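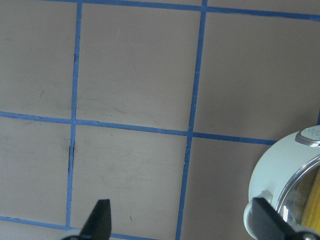
Blue tape on the worktop, marked out in squares.

Corn for one, in a small pot

A single cob of corn hardly seems worth the big saucepan. Most of us fill it anyway, wait for it to boil, and pour nearly all of the water down the sink. A small electric pot suits the job better, and it can stand on any table with a socket nearby.

Before cooking, sort out where things go. At the Flurkimbridge food workshops, the pot goes in the middle and the food waits to one side in a bowl. Strips of tape on the table make it easy to put things back in the same place. A clear bowl is handy, as you can check the cob for stray silk without picking it up.

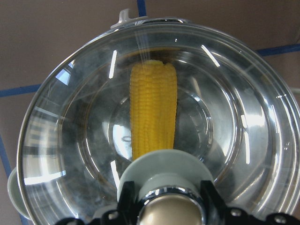

Take off the husk only when you are ready to start. Corn left bare on the side dries at the ends, and the sugar in it begins to turn to starch from the day it is picked. If the cob is too long for your pot, snap it in two or lay it corner to corner. Trim the stalk end if it still won't go in.

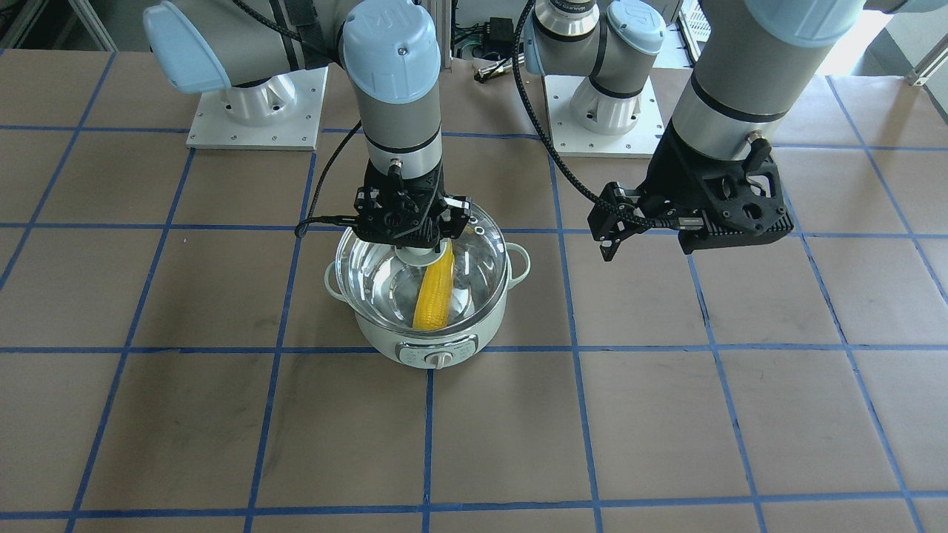 Jeanine Verschueren

I have cooked corn this way since November, mostly at lunchtime. A glass lid is worth having. You can see the colour of the kernels through it and leave the steam where it is. Check that the lid is sitting level before you turn the knob on the front, as one that rests askew lets the heat out and drips on the table.

Two centimetres of water is plenty if you are steaming. Give a medium cob eight minutes and then try a kernel with the point of a knife. Older corn can take as long as 18. Leave out the salt until the end.
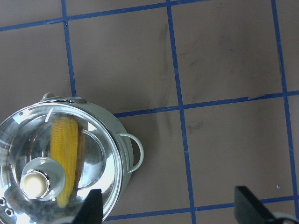 Lifting the lid and clearing up

Hold the lid by its knob and tilt it away from you so the steam goes out at the back. Use tongs for the cob. Unplug the pot and let it cool before you empty it, then wipe under the rim, where bits of silk tend to stick. Dry the lid on both sides and store it upside down on the pot.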